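Robotics > Picking and Sorting > Method Evaluations

Clistix Grasp Ranking: equipment page and evaluation notes

15 October 2020

Clistix is a grasp-ranking method for bin picking. It comes as software that sits between a depth camera and an arm controller, and it is sold with a setup guide, a calibration plate and a year of updates. The published result behind it comes from the Drummond bench trials, and most people who land on this page have already seen the headline from those trials: 138 objects cleared out of 162 on the first attempt.

We list it because customers keep asking for it. We don't think the headline means what the sales sheet wants it to mean, so this page is longer than our usual ones.

What it does

The method looks at a bin of mixed items, proposes a large set of possible grips, and scores each one. The arm tries the top-scoring grip. If that fails, the score for similar grips nearby is lowered and the arm tries again. There is no object database and no need to load models of your parts. You can put in things the system has never met.

That much is fair, and it is useful. Plenty of older systems want a CAD file for every part, which is fine for brackets and hopeless for a returns desk.

The new part is the scoring. Clistix rates a grip on how well it should hold and also on how much the rest of the pile is likely to shift when the item comes out. The authors call this "disturbance cost." A grip that looks strong but would drag two neighbors along gets marked down. On paper this ought to help most in crowded bins, and here the trouble starts.

How the result was obtained

The trials used a KUKA arm working over a metal bin on a tabletop, with mixed items, soft and hard together. Items were drawn from a fixed pool and placed by hand. Each run ended when the bin was clear or the arm had failed on the same item twice. 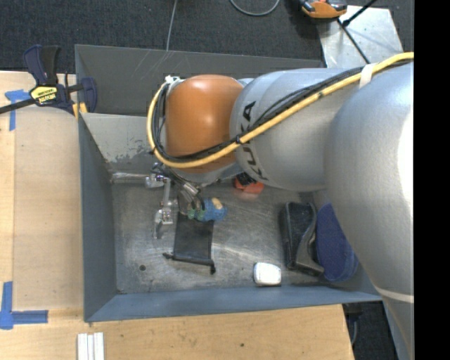 KUKA arm over the bin during bench work. The black drawstring pouch is the flat item under the gripper.

Look at how much floor there is between things. A few items with bare metal around them is a spread, and a disturbance score has very little to do in a spread. Any decent grasp planner should be able to find a path to an item with clear space on two or three sides. The paper does report a "dense" condition, but it makes up a small share of the runs and the numbers for it are folded into the overall total. We asked for the split and were pointed back to the total.

Flat soft items are the other question. A drawstring pouch lying on bare metal is a hard pick for a finger gripper, and we were glad to see that kind of thing in the pool. But the write-up sorts results by item weight, and weight tells you almost nothing about whether a finger can get hold of cloth. We would want to see bags and pouches in a row of their own.

Then there is the matter of what counts as a first attempt. In the Drummond protocol, an attempt starts when the gripper closes. If the arm comes down, touches something, backs off and comes down again, that is still the first attempt. You may be happy with that definition. On a line with a cycle time to meet, we wouldn't be.

The Girkbridge repeat

A second set of runs was done at Girkbridge in June, with 704 picks and a different set of items. This is the better evidence and we wish it got more attention. The bins were fuller, the operators had no hand in writing the software, and the failures were logged by type.

The overall success rate was lower, as you would expect. More interesting is that turning the disturbance score off made almost no difference for hard items. For soft items it made a difference in the right direction, though a modest one, and the report gives no error bars. If you are buying Clistix for rigid parts, you may be paying for a feature that does nothing for you.

In its favor, the Girkbridge runs showed very few collisions with the bin walls. Corners are where cheap planners get into trouble, and this one behaved itself. That alone may be worth something if you have been bending fingers.

What you need

– An arm with an open position interface. KUKA was used in the trials. Others are said to work, and we have not checked.
– A finger gripper. Suction is listed as "planned."
– A fixed depth camera with a clear view of the full bin floor.
– A rigid bin that cannot move during a run. Clamp it. Calibration is tied to bin position, and a small nudge will throw off every grip after it.
– A Linux computer with a recent graphics card.

Shiny bins deserve a warning. The guide says bare metal floors are supported, and then three pages later it suggests a matte liner "for best results." We read that as a yes to the liner. It is not included.

Known limits

Clear plastic items are not supported. Items that can swing or unroll when lifted are supported, but the release step has no special handling for them, so allow extra height over the drop point. Retry behavior can be tuned only through a text file, and the settings are poorly explained.

Should you buy it?

If you handle mixed goods with a lot of cloth or soft packaging, it is worth a trial. Ask for the trial license first and run your own bins, filled the way yours get filled at the busy end of a shift. Log every touch, including the ones before the gripper closes.

If your parts are rigid and you already have models for them, keep what you have.

A demo unit can be booked through our Paris office. Trial licenses last 2 weeks and start on the day the key is issued, so have the camera mounted before you ask for one.

Filed under: grasp planning, bin picking, mixed items, test methods

162 shares | 2 comments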